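## 4 现场试抹与长期观测

### 4.1 墙体条件与基层处理

试抹选在 Skoveck 旧仓库的地下一层。该层外墙为烧结黏土砖砌体，原用石灰砂浆砌筑，后期在内侧加抹过一层水泥砂浆。加抹的年代没有可查的记录，从断面看至少分两次完成，两次之间夹有一层浅色腻子。水泥砂浆层与砖面之间大面积脱开，敲击有空响，局部已成片脱落。脱落处的砖面可见白色析盐，以距地面较近的几皮砖最为集中，向上逐渐减少，到窗台下沿基本消失。

基层处理分两步进行。第一步凿除全部旧水泥砂浆层，包括敲击时没有空响的部分。局部保留旧层会使新旧抹灰在同一面墙上形成两种干燥速率，后续含水率数据无法比较。第二步用硬毛刷干刷砖面，剔出已粉化的灰缝，剔缝深度以见到坚实砂浆为准。全过程不用水冲洗。干刷后的墙面静置，待表面浮盐再次析出后补刷一遍，然后开始试抹。

灰缝的状况比预期差。北墙东段有相当一部分灰缝用手指即可刮出砂粒，剔缝后先以与底层相同的砂浆回填，再进入抹灰工序。回填部分的用料没有计入第 3 节的材料消耗量。

### 4.2 配合比与施工

试抹采用第 3 节确定的三种砂浆，编号沿用 L、P、C。L 为纯气硬性石灰砂浆，P 为掺煅烧黏土的石灰砂浆，C 为作对照的水泥石灰混合砂浆。三种砂浆用同一批河砂，砂的级配见第 2 节。P 组另掺 Jotow 短纤维，掺量按石灰质量计，与室内试件一致。Troncoso 缓凝剂只用于 C 组，目的是使三组的可操作时间接近，便于由同一班人按同一节奏完成。

每种砂浆在北墙和西墙各抹一块，共六块。相邻两块之间留出竖向空带，空带处砖面裸露，作为未抹灰的参照。抹灰分底层和面层，底层划毛，待指压不留痕后抹面层。面层用木抹子搓平，不压光。压光会使表面形成一层较密的浆膜，这在前期的室内试件上已经观察到，吸水系数因此偏低，且不同操作者之间差别很大。

养护期间的处理也作了统一。L 组和 P 组在抹灰后以湿麻布遮挡，麻布不贴墙，早晚各喷雾一次。C 组按相同方式遮挡，喷雾次数相同。仓库地下一层的门在养护期内关闭，仅在喷雾时开启。西墙上方有一处通风口，原打算封闭，后考虑到实际使用中通风口是常开的，遂维持原状。由此造成的西墙各块干燥偏快，在 4.4 节中单独讨论。

施工中有两处偏离原计划。一是西墙 P 组面层分两次抹完，中间因拌和用水的接管松脱停了一段时间，接茬处事后可以辨认，取样时避开了该处。二是北墙 L 组底层局部偏厚，原因是砖面凹陷较深，没有预先找平。厚度偏差对吸水系数没有影响，对干燥速率有影响，计算时按实测厚度修正。

### 4.3 测试方法

含水率采用钻孔取粉烘干法，钻孔深 80 mm，孔位沿竖向分为下、中、上三处。钻进时用低转速，每钻一段停顿一次，以减少发热造成的水分损失。取出的粉样立即装入密封瓶，当天称量。烘干温度取得较低，并延长烘干时间，以免粉样中的石膏脱水而被误计为自由水。每个孔取样后以同组砂浆封堵，下一次取样在旁侧另开新孔，孔间距离不小于孔深。

表面吸水用卡斯滕管测定，读数由同一人完成。卡斯滕管在粗糙墙面上的密封是主要的误差来源。试抹面层没有压光，密封胶泥与墙面之间容易留有细小的通道，水沿通道渗出后读数明显偏大。处理办法是在安装后先注入少量水，静置并观察管周有无湿痕，有湿痕的重新安装。即便如此，仍有一部分读数在事后被判为无效。整个观测期共取得 327 个有效吸水读数，无效读数未计入，也没有用插值补齐。

可溶盐含量以离子色谱测定，测试硫酸根、氯离子和硝酸根三项。送检粉样 134 份，均取自含水率测试后的剩余粉样，没有为盐分测试另行钻孔。这样做的好处是含水率与含盐量来自同一孔位，缺点是少数孔位的剩余粉样过少，只够做一次进样，没有平行样。结果表中对这类数据作了标注。

空气温湿度由 Skuster 记录仪连续记录，记录时长 3888 小时。记录仪固定在北墙前的立杆上，与墙面保持一定距离，不受墙面蒸发的直接影响。西墙前没有另设记录仪，这是本次观测的一个缺口。通风口附近的空气湿度只有人工测量的零散数据，只用来判断趋势，不参与计算。
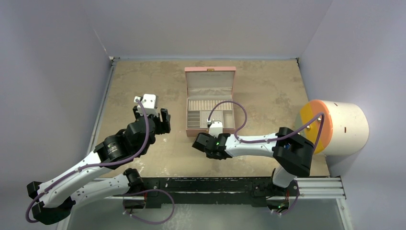
*本页最后修改：一月，星期二*

**图 3** 打开的粉色首饰盒，盒内后部有一排米白色软垫戒枕。

### 4.4 结果

#### 4.4.1 含水率

三组砂浆覆盖下的砖砌体含水率在观测期内均有下降，下降的先后与幅度不同。L 组最早出现变化，抹灰后的第一次取样即低于初始值，此后持续下降，到观测期后段趋于平缓。P 组在初期与 L 组相差不大，中段下降较慢，最终值略高于 L 组。C 组在前两次取样中几乎没有变化，随后缓慢下降，观测期结束时仍明显高于另外两组。

裸露的参照带下降最快，最终值也最低，这与预期相符。值得注意的是参照带下部孔位的波动很大，相邻两次取样之间出现过回升。回升的时间与室外连续降雨相对应，说明墙体下部的水分补给没有切断，抹灰层下的含水率反映的是补给与蒸发之间的平衡，不能当作单纯的干燥曲线来读。第 5 节的数值计算因此在墙脚设置了随时间变化的边界条件。

西墙各块的干燥普遍快于北墙。差别最大的是 L 组，最小的是 C 组。通风口使西墙表面的空气流动加强，蒸发受表面条件控制的砂浆对此最为敏感，而 C 组的蒸发主要受砂浆自身透汽性的限制，空气流动的影响不易表现出来。两面墙的砖可能并非同一批次，砖的孔结构差异也会带来影响，现有数据不足以把这两种因素分开。

#### 4.4.2 表面吸水

L 组吸水最快，C 组最慢，P 组居中，这一次序在两面墙上一致，在整个观测期内也没有改变。三组各自随时间的变化方向则不相同。L 组的吸水系数随碳化进行逐渐减小，减小主要发生在观测期前半段。P 组先减小，后基本稳定。C 组在初期略有减小，后期读数的离散程度加大，墙面上同时出现细微裂纹，部分测点跨过裂纹，读数偏高。跨裂纹的读数属于有效读数，予以保留，在统计时单独列为一类。

现场吸水系数与室内试件之间存在系统差异，三组的现场值都高于室内值。可能的原因有两个。其一，现场砂浆抹在吸水的砖面上，部分拌和水在硬化前被砖吸走，砂浆的孔结构与在钢模中成型的试件不同。其二，现场木抹子搓平的表面比试件的模板面粗糙。为检验第一点，补做了一组抹在同类旧砖上的小试件，其吸水系数介于室内钢模试件与现场值之间，可见基层吸水确有作用，但不能解释全部差异。

#### 4.4.3 盐分分布

抹灰前砖面的可溶盐以硫酸盐为主，硝酸盐次之，氯化物含量低。抹灰后盐分向新抹灰层迁移。L 组的迁移最充分，观测期结束时抹灰层内的硫酸根含量高于砖面，砖面含量较初始值降低。墙面上出现薄而疏松的白色析盐，干刷即可除去，面层没有剥落。

P 组的盐分多积聚在底层与面层的交界附近，表面析盐很少。交界处是否会因盐结晶而逐渐弱化，在现有的观测期内没有结论。取出的芯样在该处没有可见的裂隙，但拔拉试验中有一个试样恰在交界处破坏，破坏面上有结晶物。一个试样不足以说明问题，后续观测会在同一位置附近增加拔拉测点。

C 组的盐分停留在砖与砂浆的界面，砂浆层内含量低。敲击检查在北墙 C 组下部发现一处空响，范围不大，与原有水泥砂浆层脱开的部位高度相近。从保护砖砌体的角度看，这是三组中最不利的分布形式。

### 4.5 讨论

试抹结果支持以下判断：在水分补给没有切断的地下砖墙上，内侧抹灰应允许水汽和盐分通过，抹灰层本身作为可更换的部分来考虑。L 组在这方面表现最好，代价是表面强度低，在有碰撞的区域容易损坏。试抹期间北墙 L 组下沿即有一处被推车擦伤，擦伤深度未及底层。

P 组的表面强度高于 L 组，吸水和透汽性仍与砖相近，适合用在通道两侧。其不确定之处在于盐分积聚的位置。如果交界处积聚的盐分持续增加，面层有整体脱离的可能，届时的修补量会大于 L 组的局部粉化。减小这一风险的一个办法是取消底层与面层之分，一次抹到设计厚度，但一次抹厚又会带来收缩开裂，Jotow 纤维在较厚抹灰中能否控制裂缝，还需要单独试验。

C 组的结果不支持继续在该仓库使用水泥石灰混合砂浆。需要说明的是，本文的 C 组掺有 Troncoso 缓凝剂，而工程中的同类砂浆通常不掺。缓凝剂对硬化后透汽性的影响在室内作过比较，掺与不掺的差异在测试误差之内，因此不影响上述判断。

观测期没有覆盖完整的一年，缺少夏季墙面结露的数据。地下一层在夏季空气湿度较高，墙面温度低于空气露点的时段可能较长，此时水分自室内一侧进入抹灰层，盐分的迁移方向也会改变。六块试抹均予保留，记录仪继续运行，西墙通风口下方将增设一台，取样间隔与本期相同。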